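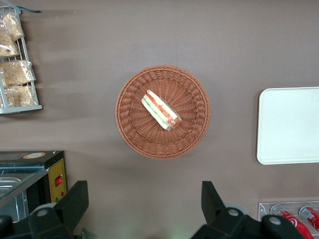 5 oct 2024

Desde hace dos meses intento poner orden en la comida que llevamos a la oficina. Escribo en español porque lo prometí a mi profesora, y pido perdón por las preposiciones.

El problema era la mesa de la merienda. Cada persona dejaba su bolsa donde encontraba sitio, y a mediodía los bocadillos estaban debajo de los abrigos o encima de los papeles de Gisela. Entonces compré una cesta redonda de mimbre, de color claro tirando a rojizo, en una tienda pequeña de Atport. Me costó 55 coronas y el vendedor me la envolvió como si fuera de cristal.

La regla es sencilla: en la cesta va solamente lo que se come hoy. Un bocadillo largo, envuelto en plástico transparente, cabe muy bien en diagonal y todavía queda espacio alrededor. Me gusta que se vea el rojo y el verde del relleno sin abrir nada, así cada uno reconoce el suyo.

Para las bolsas de cosas crujientes usamos una rejilla blanca de alambre. Antes las guardaba en un cajón y siempre aparecían rotas. En la rejilla están a la vista, quizás demasiado, porque Milovan Pavlović pasa por delante muchas veces al día.

La bandeja blanca todavía no tiene una función clara. Gisela Janssen quiere ponerla para la fruta; yo prefiero usarla para llevar los vasos a la cocina. De momento la dejamos en la mesa.

Sobre la limpieza del mimbre he leído consejos muy contrarios. Yo paso un cepillo seco entre las tiras y, una vez por semana, un paño apenas húmedo por el borde trenzado. Si alguien conoce un método mejor, que me lo escriba en los comentarios. En noviembre quiero comprar otra cesta, más baja, para el pan.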